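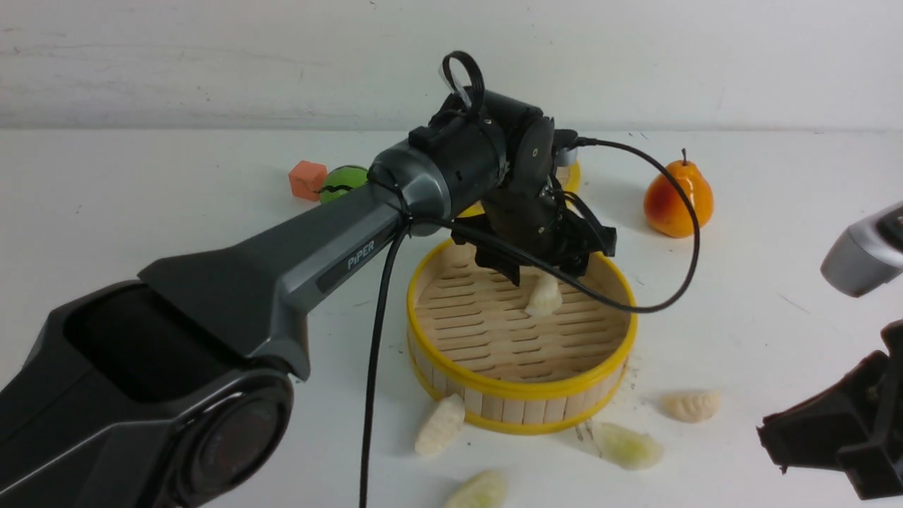 A dumpling in a round bamboo steamer basket

A bamboo steamer is a cooking vessel used to heat food with water vapor at atmospheric pressure. It consists of one or more round baskets with slatted floors and a woven lid, stacked over a wok or pot of boiling water. Steamers of this type are used for dumplings, filled buns, fish, vegetables and rice cakes.

Construction
The wall of a basket is made from strips of split bamboo, soaked or heated until pliable and bent into a hoop. Two or three hoops are nested and fastened with bamboo pegs, cane lacing or, in cheaper goods, wire. The floor slats rest on cross members let into the inner hoop. Gaps between the slats admit steam from below. A ledge at the rim locates the next basket in the stack.

The lid is woven in two layers. Part of the vapor passes through the weave and part is absorbed by it, so less condensate drips onto the food than under a metal lid.

Operation
The water level is kept below the lowest floor. The bottom basket receives the hottest steam, and foods with longer cooking times are normally placed there. Paper, cabbage leaves or cloth may be laid over the slats to prevent sticking – dough with a high starch content adheres readily to bare bamboo. Liners are perforated or cut smaller than the floor to leave a path for the steam.

Care
New baskets are steamed empty before first use to reduce the odor of the bamboo. After use they are rinsed, brushed and dried in open air. Storage in a closed cabinet while damp leads to mold. Scorching of the lower hoop occurs when the pot boils dry or the basket overhangs a gas flame.

Regional production
In Henduvness, baskets were made by hand in household workshops until the Dukside works introduced powered splitting. A survey by Ivars Navickas listed 489 workshops in the district, of which 330 made steamers as their main product. The remainder made sieves and trays.

See also
Double boiler
Rice cooker
Wok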